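Section 6. Recording Demonstrations: The Toast Task

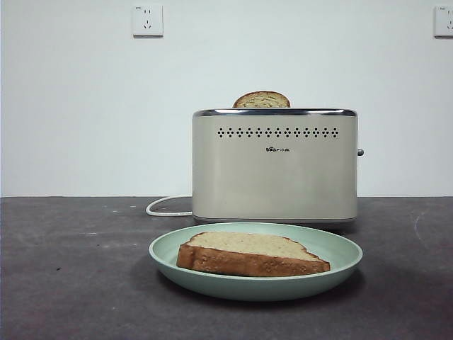
Figure 6-1. Toast task, fixed camera view. One slice in the toaster, one on the plate.

This section covers how to record a set of demonstrations for the toast task on a Gillix arm with the Priline recorder. It assumes you have finished Section 4 (mounting and calibration) and Section 5 (leader arm pairing). If you skipped Section 5 and the leader arm seems to work anyway, go back and do it. A badly paired leader will record for hours without a complaint and give you files that are no use to anyone.

A word on what to expect. The Priline sales sheet says a new task can be taught "in an afternoon." We have not managed that with this task and we don't know a site that has. Our own reference set is 269 kept demonstrations out of a good many more attempted, and the policy trained on it still misses the slot when the bread is cut thick. Plan your time accordingly.

6.1 Before you start

You need:

Two-slot toaster, unplugged
One shallow plate
Sliced bread, at least one full loaf
Gillix follower arm and leader arm, both powered
Fixed camera, locked on its mount
Priline recorder, version 3 or later
Free disk space for the whole session (see 6.6)

CAUTION: The toaster stays unplugged for the whole of this section. The task is bread handling. No heating is recorded, and the gripper pads are not rated for it. Leave the cord lying on the tabletop where the camera can see that it goes nowhere near an outlet.

CAUTION: Keep the cord out of the arm's path. A loop to the left of the toaster is fine if the arm comes in from the right. If your arm is mounted on the left, turn the loop back behind the toaster and tape it down.

Note: Earlier versions of this guide told you to cover logos and outlets with white tape "to help the model generalize." We tested it and saw no difference. Leave the toaster's logo alone. Leave the wall outlets alone too.

6.2 Setting the start layout

1. Put the toaster on the table with its long side facing the camera. Leave room on the lever side for the gripper to come down without touching the wall.

2. Set the plate in front of the toaster. In the camera view the rim may overlap the bottom of the toaster's front a little. It should not hide the slots or the lever.

3. Lay one slice flat on the plate. It does not have to be square to the toaster, and it is better if it isn't.

4. Stand a second slice in a slot so that its top edge shows above the rim. Check that it can be pulled out by hand with no drag. If it sticks, the arm will lift the toaster along with it.

5. Compare your layout with Figure 6-1. You are looking for the same general arrangement. Marks and scuffs on the table do not matter.

6. In the recorder, choose Session > Save Start View. You will use the saved view as a ghost overlay between takes.

Note: The overlay makes it very tempting to line everything up exactly the same way each time. Don't. See 6.4.

6.3 Recording one demonstration

1. Bring the follower arm to its home pose and wait for the green bar.

2. Press the left pedal once. Recording begins on the press, so don't press it and then reach for the leader arm.

3. Grip the slice that is standing in the toaster, lift it straight up until it clears the rim, and set it on the plate beside or on top of the first one.

4. Pick up the other slice and lower it into the empty slot. Let go only when its lower edge is inside.

5. Return to the home pose.

6. Press the left pedal again to stop. Press the right pedal if you want to throw the take away.

Keep the motion steady. You will hear that slow demonstrations are "cleaner." In our sets, the slow ones mostly taught the policy to hang in the air above the toaster. Move about as fast as you would if you were doing a dull job with tongs.

If you fumble the slice and recover, keep the take and mark it R (recovery) in the list. If you fumble and the slice ends up on the table, discard it. Priline's documentation says to keep both kinds. We tried, and got an arm that dropped bread with confidence.

CAUTION: Do not reach in to straighten the bread while the recording light is on. A hand in the view spoils the take even when the arm data is good, and the automatic check in 6.5 will not catch it.

6.4 Changing the layout between takes

A policy trained on one layout learns one layout. Between takes, change at least one of the following:

Angle of the slice on the plate
Position of the plate, up to one plate-width left or right
Which slot holds the standing slice
Which side of the slice faces the camera

After every 29 takes, move the toaster as well, then save a new start view. Twenty-nine is the number that fits on one page of the Priline log sheet. There is no deeper science behind it, whatever the training slides imply.

Swap the bread when the corners start to go soft or crumbs build up in the slots. Stale bread is stiffer and much easier to grip, so it flatters your success rate. If you record the whole set with stale bread, expect trouble the first time anyone hands the arm a fresh loaf.

Do not change the camera position or its exposure during a session. If someone bumps the mount, end the session and recalibrate.

6.5 Checking what you recorded

1. Open Review and run Auto Check. It flags dropped images, pedal double presses and takes shorter than 1000 ms.

2. Sort by length. Play the shortest and the longest takes all the way through.

3. Play every take marked R.

4. Pick takes at random from the rest until you have watched one in ten. Watch them at normal speed.

5. Delete or relabel as needed, then choose Lock Session.

Auto Check also gives every take a "quality score." We suggest you ignore it. The Pener module that computes the score looks at how smooth the joint motion is and at nothing else. We have seen a take score in the top band with an empty gripper from beginning to end.

The Venkataraman filter, if you have a license for it, does look at the pictures. It is better. It also threw out a run of perfectly good takes from our September set after we switched loaves, so read its reject list before you agree to it.

6.6 Storage and upload

Each take uses up to 700 MB before compression. The recorder does not stop when the disk is full. It goes on showing a red light and writes nothing. Check the free space figure in the lower corner before each session and again halfway through.

Upload only locked sessions. An unlocked session will upload, but its R marks are dropped on the way and have to be put back by hand.

6.7 Common problems

The arm lifts the toaster together with the bread.
The slice is too thick for the slot, or the gripper is angled. Use thinner bread, and pull straight up.

The slice tears at the top.
Grip force is too high. Lower it one step at a time. The "Soft Items" preset is still too strong for most sandwich bread.

The overlay does not match the live view.
The camera has moved. Do not shift the toaster to make the overlay fit.

The left pedal starts a take but does not stop it.
Usually a double press. Use the Stop button on the screen, discard the take, and check that the pedal is flat on the floor.

The trained policy works in Review but fails on the table.
Review replays the policy against recorded takes, so it is close to grading its own homework. Go by table trials only. If those are poor, record more variation before you record more takes, and see Section 7 before changing any training settings.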